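The small bin years

I have owned 14 bins in my adult life, and I could tell you something rude about most of them. There was the pedal one that bit, the tall chrome one that showed every fingerprint, and a wicker thing from a market that I lined with carrier bags and regretted by January.

So when my neighbour Soledad Lozano announced she'd swapped her huge kitchen bin for a little round one beside the table, I was nosy enough to invite myself over for coffee. Her old one held 60 litres. Sixty! For one woman and a cat called Flatus (don't ask, he's earned it).

"I used to fill it for a week and then dread it," she told me. "Now I just take it out." 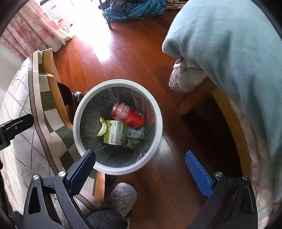

I went home and tried the same thing, and I've become a bit of a bore on the subject. A small bin makes you look at what you're chucking. Cans get squashed and go straight out to the recycling - well, most of them do - and I've started flattening boxes, which I never once bothered with when there was room for a sofa in there. Peel is the one to watch. Leave it 2 days in a warm kitchen and you'll know all about it.

Liners are where I've gone wrong. Buy them too small and they slide down the inside the moment anything heavy lands, so get a size up and fold plenty over the rim. Soledad keeps the spare roll underneath, at the bottom of the bin, and I've pinched that idea too. My big chrome monster is in the shed now, full of bird seed.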